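Keep the Produce Bag Off the Counter
Opinion

The plastic produce bag is among the most familiar objects in an American kitchen, and one of the least considered. It comes home from the market full, it is set down on the nearest surface, and there it often stays. The fruit is eaten from it over several days, or forgotten in it. This page has argued before for better labeling and for fairer prices at the Calia market hall. The present argument is more modest. Households, schools and workplaces should unpack fruit on arrival, place it on an open plate, and put the bag away.

The case begins with air. Fruit held in a closed bag sits in its own moisture, and any piece with a bruise shares its trouble with the pieces pressed against it. An open plate lets each piece be seen. A soft spot on an apple is noticed in the morning and cut out by noon. In a knotted bag the same spot is found when the smell gives it away, by which time its neighbors are usually lost as well.

The case continues with appetite. People eat what they can see. When the staff kitchen at Lindemann moved its fruit from the bags in which it was delivered to two wide plates by the door, the weekly discard fell from 16 pieces to seven. The fruit was the same, and so was the supplier. The office made no announcement and put up no sign. 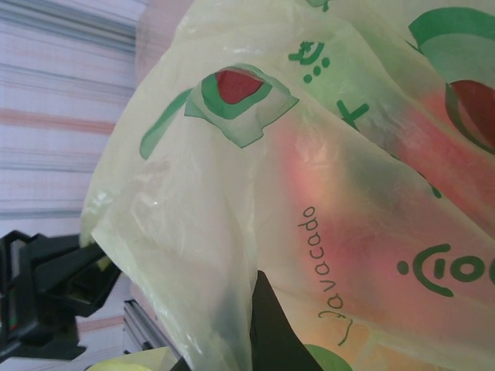
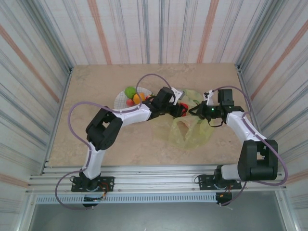 The Editor, Lameo Household Review

A printed shopping bag has its charms. The green lettering is cheerful, and the color of what lies within comes through the film pleasantly enough. It does not, however, tell anyone what there is to eat. A plate with a green apple and an orange on it answers that question from across the room, and a child can read it as easily as an adult.

Several objections deserve a fair reply. The first is that unpacking takes time. It does, although the time is small, and most of it is recovered when nobody has to search the bag later. The second is that bags protect fruit from dust and handling. For berries and cut fruit a covered container in the refrigerator remains the right choice, and this page does not suggest otherwise. Whole fruit with a firm skin needs only to be rinsed before it is eaten.

The third objection is the most serious. Counter space is limited, and in a small apartment a plate of fruit may take the place of a cutting board. We accept the difficulty. A spread-out plastic bag, however, takes up room of its own, and it slides when anything is set on it. A plate can be lifted with one hand and moved to a shelf, a windowsill or the table.

There remains the matter of the bag. Our readers tend to divide into those who throw it out at once and those who keep every bag they have ever been given. The Joltlow tenants' survey, which drew 206 replies last July, found the second group well ahead. Keeping bags is sensible - a clean one will line a small wastebasket or carry lunch - but they should be kept in a fixed place. We recommend shaking the bag out, flattening it on the counter with the palm of the hand, folding it lengthwise and storing it in a drawer with the others. A bag left crumpled on the table is seldom used again for anything, and it makes a tidy room look unfinished.

We would ask the market hall to help. A small printed reminder at the register would cost little, and stalls could offer a paper bag to customers who prefer one. Schools that serve fruit in the afternoon could let the children do the unpacking, which they generally enjoy. The rest is a matter of household habit, and the next trip home from the market is a suitable occasion to begin.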